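Bench notes, November, aux lighting harness, second go

Picked up where I left off on the Sirngate relay box. Driving light on the passenger side still dropping out when the heater fan goes to high. Driver side fine. Both lamps swapped left to right, fault stayed on the passenger side so it's the wiring and not the lamp. Should have done that first.

Battery at rest 12.6. Engine running, 14.1 at the posts. At the passenger lamp plug, 11.2 with the lamp on. Way too much loss for that length of wire. Driver side plug 13.7.

Pulled the ground. Whoever fitted it put the ring terminal on top of paint, with a self tapper. Scraped to bare metal, new ring, star washer, dab of grease. Now 12.9 at the plug. Better, still not good enough.

Went looking for the rest. Karakaya loom has a crimp splice under the battery tray, wrapped in plain tape. Green inside, maybe half the strands left. Cut back till the copper was bright, which took more than I wanted, so had to let in a short peice of 12 gauge. Soldered, heat shrink with the glue in it, then loom tape. 13.6 at the plug. Happy with that.

Relay: the Tonix one clicks but contact side measured warm after ten min. Swapped for a new one out of the drawer. Keep the old one for the bench, do NOT put back in the drawer with the good ones (marked it with paint pen).

Fuse was a 30. Wire to the switch is thin stuff, no way it should be on a 30. Split it: 20 on the lamp feed, 5 on the switch side. Wrote it inside the lid.

Aim. Car on the flat by the roll door, tires at pressure, half a tank. Tape line on the wall at lamp center height, second line 2 inches under. Passenger side was pointing up in the trees. Brought it down, then had to redo it when the bracket bolt turned out to be loose. Threadlock on both now.
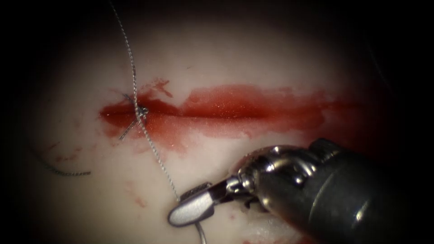

Heater fan on high, rear defrost on, wipers on, lamps on. No dropout. Left it idling 15 min and checked again, 13.5 at the plug. Plug not hot.

Still to do:
grommet at the firewall, wire is rubbing on the edge, only has a bit of split hose on it for now
switch backlight doesn't dim with the dash, find the dimmer wire
reorder ring terminals, box of 100, we are down to the wrong sizes
Godosetti bracket kit, part 1615, check if it comes with the rubber washers before ordering two

If the dropout comes back look at the switch plug next, I didnt open that one up.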